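Liltosus 双臂台面工作站:餐具与盖子分拣、叠放工位

产品页 / 后厨与回收间自动化
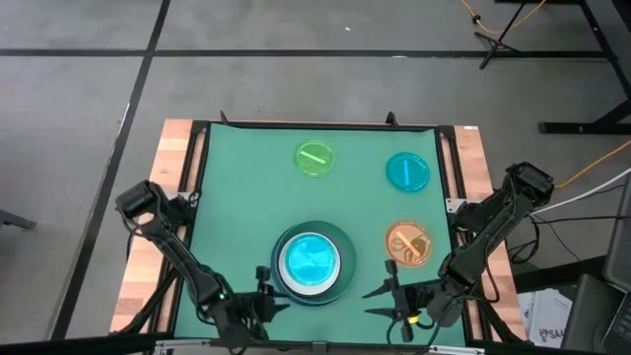

Liltosus 双臂台面工作站用于圆形餐盘、碗碟和保鲜盖的分拣与叠放,适用于中央厨房、企业食堂及周转餐具清洗点的出洗工位。设备以一张操作台为单位交付,两条机械臂分装于台面左右两侧,作业区为中间的防滑垫。工位不设围栏,按协作模式运行,人员可从远端一侧上料和取料。

本页说明设备构成、作业流程、岗位调整、安装条件及维护要求。选型前请一并阅读《Liltosus 现场条件表》,该表由 Oravec 现场服务组随报价单提供。

一、适用工件

标准夹爪适用于以下工件:

圆形平盘、宽沿盘、浅碟;
半透明或不透明的圆形塑料盖,盖面带凸条或提手者优先;
叠放状态下的盘与盖混合件,叠层之间须有可供指尖插入的边沿高差。

不适用:深汤碗、带液体的容器、边沿有破损的陶瓷件、刀叉等细长件。玻璃件须更换软质指套,并重新标定夹持力。

半透明盖子反光弱、边缘对比度低,对识别的影响大于颜色本身。标准垫面为绿色哑光,浅绿色盖子与垫面色差较小时,建议改用深灰垫面(选配)。表面光亮的盘碟在顶灯直射下会出现高光,安装时应将灯具移出台面正上方,或加装漫射板。

二、设备构成

1. 台面。木质拼板台面,垫面四周有深色边框。垫面可整体抽出清洗,抽出后须按定位角复位,无须重新标定。

2. 机械臂。黑色双臂,左右各一,关节伸出台面边沿以外,向内作业。两臂共用一套碰撞检测,任一臂触发停止时另一臂同时停止。

3. 夹爪。两指平行开合,指尖收窄,用于插入盘沿下方或夹持盖面凸条。指尖为易损件。

4. 导轨与支架。台面左右各有一组黑色导轨,机械臂的前后安装位置可调。调整后须锁紧并执行一次回零。

5. 控制单元。置于台面下方或侧方,由 Trisus 任务软件驱动。操作界面有中文、英文两种语言。

6. 线缆。供电线与通信线分开走线。两侧关节外缘须预留弯曲余量,不得以扎带固定在活动连杆的转折处。

三、作业流程

出洗餐具由人员放入垫面,摆放方向不限,工件之间允许接触,但不宜有超过三分之一的面积相互遮挡。系统识别后按任务表执行,常用任务有三种。

任务 A:叠盘。以直径最大的盘为底,其余工件按直径由大到小依次叠放。叠放中心偏差超过设定值时,两臂同时从左右两侧推正。推正动作仅用于已叠好的盘组,散件不执行。

任务 B:拆叠。由上至下逐件取下,放到垫面空位。最上层为光面盖时,夹爪先轻触边沿确认高度,再闭合。

任务 C:分色。盖子按颜色分置于远端和右侧区域,盘类保留在近端。颜色表由现场自行编辑,无须联系厂方。

单班设定上限为 1,000 件。超过此数时软件提示更换指尖衬垫,提示可由班组长延后一次,不可连续延后。

异常处理:识别失败两次的工件由系统标记后留在原位,不再尝试,待人员取走。系统不会因单件失败而停机。现场反馈最多的异常是两只同规格盖子吸附在一起,目前仍须手工分开。

四、岗位调整

采购方询问最多的是用工变化,此处按 Bralumel 配餐中心的使用情况说明。该中心有 34 名后厨人员,出洗工位原为三人轮换,安装后改为一人值守。另两人调至配餐线和验收岗,未减员。

值守岗的内容与原岗位差别较大。原来的重复动作是弯腰取盘、转身、叠放;现在的主要工作是上料、取走成组餐具、处理标记件,以及每班一次的夹爪检查。站立时间没有明显减少,转身次数减少较多。班组反映的问题有以下几项:

上料节奏由设备决定,值守人员不便临时离开。软件后续增加了“等待上料”状态,设备空等时不报警。
前两周值守人员习惯伸手代替机械臂扶正盘组,造成频繁触发停止。培训内容因此加入了伸手区域的说明,并在台面远端一侧贴出取料线。
夜班人员不愿单独处理报错。现改为夜班只运行任务 A,任务 B 和任务 C 安排在白班。

班组长 Lumturie Kelmendi 的书面意见:“设备叠盘的速度比熟手慢,这一点验收时就清楚。我们看重的是最后两个小时,人到那个时候手会抖,会摔盘子。值守岗要固定给愿意学软件的人,轮着来反而容易出错。”

厂方据此调整了培训安排。标准培训为四小时,对象为值守人员和班组长各一名;建议采购方再指定一名替补。培训不要求编程基础,任务表以下拉选项编辑。岗位说明书模板可向 Oravec 索取,其中津贴、轮换和考核部分留空,由采购方与员工自行商定。

设备记录件数、停机次数和异常类型,不记录操作者身份。Trisus 软件不提供按人统计的功能,定制需求亦不受理。

五、安装条件

地面:水泥或环氧地面,四脚落差用调平脚消除。不建议安装在架空地板上。
空间:两侧关节外缘伸出台面,左右须各留出通行宽度以外的余量,具体数值见现场条件表。
电源:独立回路,不得与洗碗机共用。
环境:无直接水溅。与洗碗机出口相邻时须加挡水板。
网络:可离线运行。软件更新可用存储盘完成。

电缆在地面横穿通道的,须加盖线槽。验收时此项不合格的比例较高,请在设备到场前完成。

现场安装由 Oravec 负责,一般一个工作日内完成,第二日做任务调试。采购方须准备实际使用的餐具样件,每种规格不少于五件,新旧混合。只提供新餐具会使夹持力设定偏小,旧盘边沿磨损后容易滑脱。

六、维护

每班:擦拭垫面和指尖,检查指尖有无缺口,确认两侧线缆未被关节夹住。
每周:检查导轨锁紧螺钉,清理台面边框内的残渣。
每 200 小时:更换指尖衬垫,执行全程回零,核对两臂相对位置。
每年:由服务人员检查关节间隙。

清洁时使用中性清洁剂,不得用水冲洗机械臂。垫面可用洗碗机低温程序清洗,木质台面只可湿布擦拭后擦干。

服务工程师 Haris Hodžić 提醒:夹持打滑时,多数现场会先调大夹持力,而实际原因往往是指尖沾有油膜。请先清洁,再试运行,最后才修改参数。夹持力修改后软件会保留上一组数值,可一键恢复。

七、订购信息

订货号 LT-422:双臂台面工作站,含台面、绿色垫面、标准夹爪一对、控制单元、Trisus 任务软件。
选配:深灰垫面、软质指套、漫射板、挡水板、备用指尖衬垫。
不含:餐具架、地面线槽、独立电源回路施工。

交货期以订单确认书为准。已有旧款单臂工位的用户,控制单元可沿用,台面和支架不可沿用。旧款任务表导入后须逐条核对直径设定,单位已由英寸改为毫米。

试用机可申请四周,试用期间的耗材由采购方承担。申请时请写明餐具规格、班次安排和值守人选。

相关条目

Liltosus 指尖衬垫更换步骤
Trisus 任务软件:颜色表编辑说明
值守岗培训大纲(四小时版)
Oravec 现场服务范围与响应时间
出洗工位挡水板安装尺寸
旧款单臂工位停产通知

最后更新:4 月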